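4.2 What people see when the side panel comes off

We have said a good deal so far about the households that kept their old desktops, and rather less about the machines themselves, so it seems only fair to spend a few pages on the inside of the case. Most of the people who talked to us at the Drostow repair mornings had owned a tower for years without ever opening it, and the first look tended to be a memorable one (one gentleman called it "a little town", and the phrase has stayed with us both). The memory slots were nearly always what they asked about first. They are long, they sit side by side, and even a complete newcomer can tell that something is meant to go in them. Figure 6 shows the part of the board we used to begin these conversations.
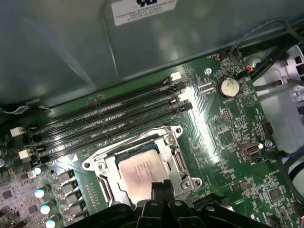
Figure 6. Four empty memory slots on a green motherboard, with the processor in its open socket.

The small printed labels beside the slots, such as "DIMM1 CPU1", turned out to matter a great deal more than we had expected when we planned the study. People who would not have dreamt of touching the board grew noticeably braver once they had found a word or a number they could read aloud, and several of them then went hunting for more. The latches helped too, as does anything that looks as though a thumb could work it. The processor was another story. Of the 505 people in the wider Lusavano survey, only 79 said they would be happy to lift one out themselves, even with somebody experienced sitting beside them, and the usual worry was the socket underneath and how easily it might be spoiled.

Coloured parts did much of the same friendly work as the labels. In a black tower with blue catches and handles, our participants reached for the blue pieces first and asked what they opened, and we came to think of this as a kind of signposting that the makers had left behind for whoever came next. Thilini Dissanayake kept notes on these first questions throughout October, and Pranab Weerakoon later sorted them by the part of the machine they concerned. Drive bays and power supplies drew plenty of questions, the smaller chips and connectors hardly any. We include below the exchange that came up most often, worded as it appears in the Cedus handbook that was given out at the door.

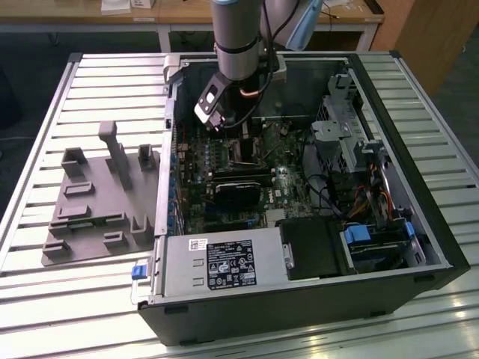 Is it worth taking an old desktop apart if it no longer starts?
Very often it is, because the fault may lie in a single part and the others can be tested and used again. Unplug the machine from the wall first, leave the power supply itself closed, and keep the screws in a dish as you go.

We are fond of that answer, plain as it is, and we noticed that people repeated the bit about the dish to one another long after the rest had been forgotten. Uddin's earlier study of home repair reports something similar for radios and sewing machines, where the humblest piece of advice was the one that travelled furthest. The next section follows the parts that were set aside for reuse and looks at where they ended up.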